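Trernis Stores Induction – Speaker Notes, Session 4
Care and return of storage containers
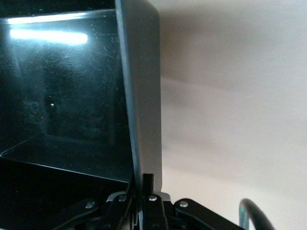

Welcome colleagues and confirm that the session will last 15 minutes. Questions are to be held until the end.

Containers are inspected on return. Staff should check the interior walls and the floor for dust, and pay attention to the seams. Glossy black surfaces show every fine scratch – light scuffing is acceptable and need not be reported. Cracks must be entered in the stores book.

Use a soft cloth only. Abrasive pads were withdrawn in December.

Pause. Refer colleagues at the Driltanard site to page 9 of the handbook.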